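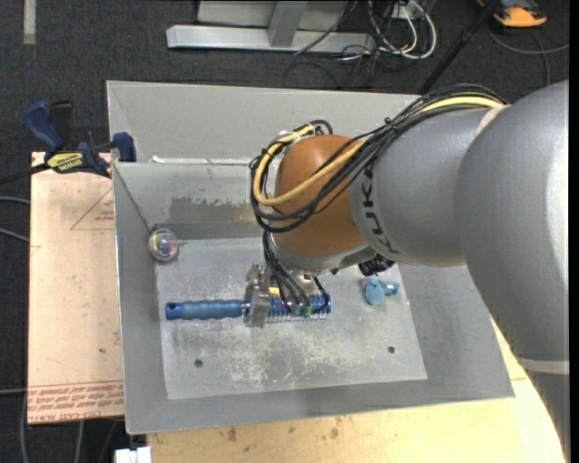

Michiels finishes the Trevach Loop, all 100 miles of it

What a morning for the club! Geert Michiels came down the hill into Ullesero a little before 6 a.m., headlamp still on, and crossed the line of the Trevach Loop as the first member of ours ever to complete the full 100 miles.

If you've followed Geert's running you'll know this one has been on his mind for a while. He dropped out at the Sepp aid station two years ago with a bad ankle, and last year he missed the cutoff at the same spot. This time he came through Sepp with nearly an hour in hand, ate two bowls of potato soup (he says they were the best thing he has ever tasted) and was back on the trail before his crew had found his dry socks.

There were 371 starters, a record for the race, and it was a tough year to be one of them. Rain in the week before had turned the river section to mud, and the wind on the ridge after dark was strong enough that runners were going over the top in pairs. Geert teamed up with a woman from the coast whose name he never caught. If anyone knows who she is, please tell us, he'd love to thank her!

The last climb is the one everyone talks about, 1,000 feet straight up from the road with no switchbacks. Geert had planned to walk it and ended up passing four people. "I kept waiting for my legs to quit and they just didn't," he told us over breakfast. "I was singing by the top. Badly."

His wife and both kids were at the finish, along with eleven club members in yellow hats who had driven through the night. The cowbells were loud enough to get a mention from the race announcer.

Big congratulations as well to our relay team, who ran under the name Kelex and came in ninth. It was the first trail race for two of them, and they're already asking about next year.

Geert is taking three weeks off and will then be back leading the easy group, 7 a.m. at the lower parking lot as usual. Entries for the next Loop open in March. The race has space for up to 400 runners, and we'd love to see a few more yellow hats on the start line.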